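MEDIA RELEASE
Wednesday, October 25, 2023

Sistance launches overnight support line for families of missing and exploited children

Sistance, the family support service based in Lehtinen, will open a dedicated overnight phone line in November. Staffed 9 pm to 7 am, seven nights. Free call. No referral needed.

The line is for parents, carers and grandparents of children who are missing, or whose case is with police or before the courts. Callers speak to a trained support worker, not a recorded message. Interpreters on request.

Daytime calls to Sistance reached 1253 in the past financial year. A further 631 came in after the office had closed and went to voicemail. Many of those callers did not leave a number.

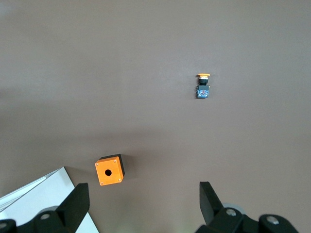

Funding is for 18 months, from the Potex Foundation, with office space and phones provided by Sona Community Legal Centre. Sistance will report back to both at the halfway point and publish the results on it's website.

What the line will do:

Explain what happens after a report is made, and who to ring next.

Help families prepare for a police interview or a court date - what to bring, where to park, who can sit with them.

Arrange a call back from a counsellor the next business day.

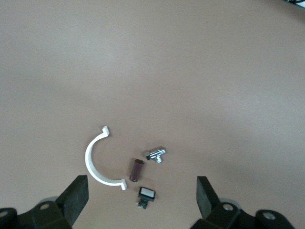 What the line will not do:

Take crime reports. Anyone with information about a crime should contact police. If a child is in immediate danger call triple zero (000).

Give legal advice on a particular case. Callers wanting this will be booked in with Sona, usually the same week.

Training

Support workers have finished the first block of training, covering trauma, privacy and mandatory reporting. Second block is on now. All hold current Working with Children checks. A practise run over two weekends handled 93 test calls and led to changes in the roster - an extra worker will be on between 9 pm and midnight.

Recruitment

Casual shifts still open, paid at award rates with night loading. Social work, nursing or youth work background prefered but not essential. Applications through the Sistance website until the positions are filled.

Media

Interviews can be arranged through the Sistance office during business hours. Families will not be made available for comment. Please include the triple zero advice in any coverage.

ENDS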